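We use cookies to make this site work and to remember what you've read. Accept all | Manage settings

Reading time: 3 minutes

The woman who answers 40 letters a month by hand

I was ten minutes early to meet Poppy Inskip and she was already on her second coffee, with a stack of envelopes next to the saucer and ink on her thumb. She waved me over with a stamp booklet. "Sit, sit, I'm just finishing Ludger," she said, and went on writing for a good while.

Ludger is Ludger Ruppert, who repairs clocks and has been writing to her for 11 years. They've met once, at a train station, and she says it was terribly awkward. "We had nothing to say! We stood there looking at the departures board. Then he went home and wrote me six pages."

Poppy runs the Lavcombe Letter Exchange, which pairs up strangers who want to write to each other on paper. She started it at her kitchen table with a shoebox and an ad in the back of a gardening newsletter. There are 515 members now, and she still does all the matching herself, on index cards, on Wednesday evenings with the radio on.

I asked how she decides who gets whom, because I'd sort of imagined a questionnaire.

"Oh, there is one, but people lie on it," she said. "They all put hiking. I read the note they send with it. If somebody complains about their neighbor's hedge for half a page, I know just who'd love to hear more about that hedge."

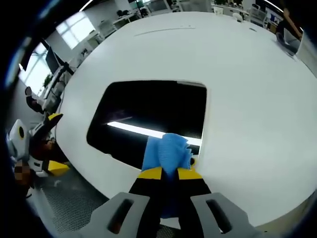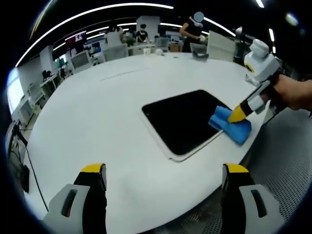
Blue cloth on the big white oval table.

Her best match so far, she thinks, is Ilse Kettler and Uwe Oltmanns. Ilse is in her eighties and used to teach geography. Uwe drives a delivery route and writes in his van at lunch. They've been arguing about rivers for years (which ones count as long, mostly) and neither will give an inch. "She sends him maps with bits underlined," Poppy said. "In red!"

Not every pair works out. A fair number stop after the third letter, and Poppy has a theory about that. The first letter is your life story, the second is your answer to theirs, and by the third you have to talk about something. Her advice is to write down whatever annoyed you that morning and go from there.

She's picky about some things and easygoing about others. Typed letters are fine with her. Bad handwriting is fine too -- "mine looks like a spider fell in the gravy." What she can't stand is an apology for taking so long to reply, and she's asked members to leave it out. Most of them ignore her.

I wanted to know whether she'd ever been tempted to move the whole thing online. She has been asked, more than once, and a nice young man even built her a sign-up page. She uses it for address changes. "I like email. I email my sister all day long," she said. "But I couldn't tell you one thing she wrote last September, and I can tell you what Ludger's cat had for its birthday."

(Sardines, in case you're wondering.)

By then it was past four and she wanted to catch the last mail pickup, so I walked with her to the corner. She checked every address twice before she let go of each envelope. I asked if she had someone in mind for me, half joking, and she looked me over and asked how I felt about beekeeping.

My first letter came ten days later. It's four pages long and I haven't answered it yet.

Contact | Copyright Lavcombe Letter Exchange, all rights reserved | Back to top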